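Relatório de Projeto de Estudantes
Organização e Manutenção de uma Zona de Estar

Autoras: Kumiko Kamata e Emiko Kamata
Entidade de acolhimento: Residência Penditthorpe
Data de entrega: 21 de setembro de 2023

1. Enquadramento

O presente relatório descreve o trabalho realizado na zona de estar do piso térreo da Residência Penditthorpe, no âmbito da unidade curricular de Projeto Aplicado. A residência acolhe até 208 hóspedes por semana e dispõe de três zonas comuns, das quais apenas uma foi objeto de estudo. A escolha recaiu sobre o espaço designado internamente por Trava, por ser o de utilização mais intensa e aquele em que os hóspedes aguardam a entrega dos quartos.

O projeto teve como finalidade a elaboração de um procedimento escrito para a limpeza do pavimento e para a reposição dos têxteis, até então efetuadas segundo o critério de cada turno. O orçamento atribuído foi de 332 euros e destinou-se à compra de panos, recargas de esfregona e capas de substituição.

2. Pavimento

O pavimento é liso, de tom cinzento-claro, e revela com facilidade o pó que se acumula junto aos assentos. Verificou-se, nas observações preliminares, que a limpeza habitual contornava as poltronas a alguma distância. O procedimento proposto determina que a cabeça da esfregona seja levada até à frente do assento, e que a faixa situada entre a poltrona e a mesa baixa seja tratada em separado.
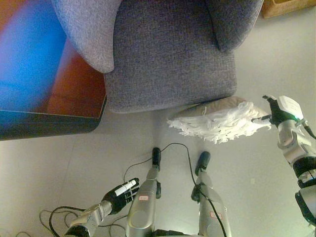 A passagem deve ser feita do fundo para a saída, com a esfregona bem torcida. Nas juntas do pavimento aplica-se um pano de microfibra, sem produto, uma vez por semana. O detergente neutro Prernell foi aprovado pela residência para este fim, na diluição de 50 mililitros por balde. Não se recomenda a utilização de ceras, que tornariam a superfície escorregadia.

3. Mobiliário

A poltrona, estofada em tecido cinzento mesclado, fica encostada à mesa de madeira, de modo que o braço chega a sobrepor-se ao tampo. Esta proximidade é cómoda para quem se senta, mas dificulta a limpeza do tampo naquele ponto. Ponderou-se afastar as duas peças; a direção da residência preferiu conservar a disposição existente.

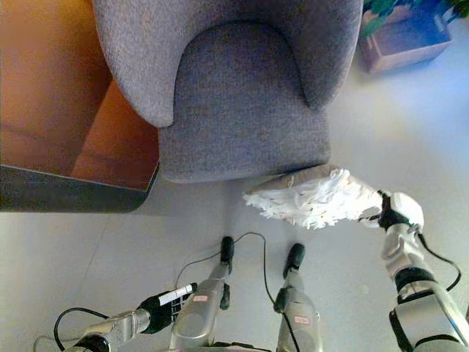
Ficou, assim, estabelecido que a mesa é limpa em primeiro lugar, no sentido do veio, com pano humedecido e logo seco. O estofo é aspirado com bocal estreito, insistindo na dobra entre o assento e os braços. A rega das plantas passou a anteceder a limpeza do chão, dado que os pingos obrigavam a repetir a tarefa. A resistência do tecido à abrasão, indicada pela residência, é de 3000 ciclos por ano de uso previsto, valor que as autoras não tiveram meios de confirmar.

4. Têxteis

A última tarefa de cada turno é a colocação da almofada. Optou-se por um modelo branco, de superfície felpuda e franjada, que contrasta com o cinzento da poltrona. A almofada é segurada por um canto, sacudida fora da zona de estar e pousada no assento, com a franja solta. A lavagem fica a cargo da lavandaria Nomura, em saco de rede e a baixa temperatura.

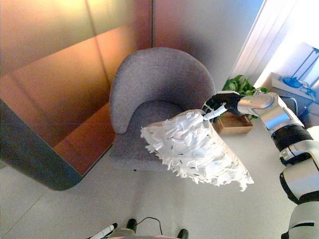 5. Resultados e limitações

O procedimento foi aplicado durante o mês de setembro pelos dois turnos da residência. As folhas de registo foram preenchidas com regularidade no turno da manhã e de forma incompleta no da tarde, o que impede uma comparação rigorosa entre ambos. Os funcionários consideraram clara a ordem das tarefas e solicitaram que a secção relativa ao mobiliário fosse afixada na arrecadação.

Permanece por definir a periodicidade da limpeza dos painéis acobreados junto à poltrona, nos quais as marcas de dedos poderão exigir um produto específico. A residência comprometeu-se a consultar o instalador antes de autorizar qualquer ensaio.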